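The planner has learned to take turns

Mercy Ondieki's planning group pushed release 9 of Plilumlow on Wednesday, and both arms may now share a workspace without filing for separation. The old version locked the whole table whenever either arm moved. The new one reserves only the volume an arm needs, then gives it back, a courtesy some of us have yet to master with meeting rooms.
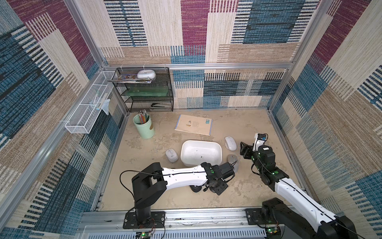 Two arms, one tub and the mice: the Plilumlow test cell.

Brian Rashidi has written 300 regression cases for it, most of them concerning the rim of the tub.
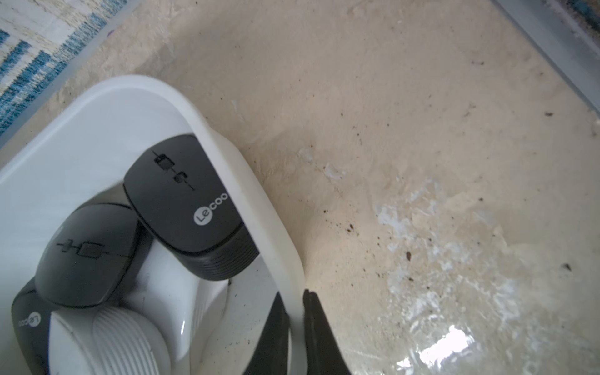 His complaint is that the collision model treats a rim as a solid wall, so the planner takes the scenic route over it. A fix is promised for March. Brian has asked which March.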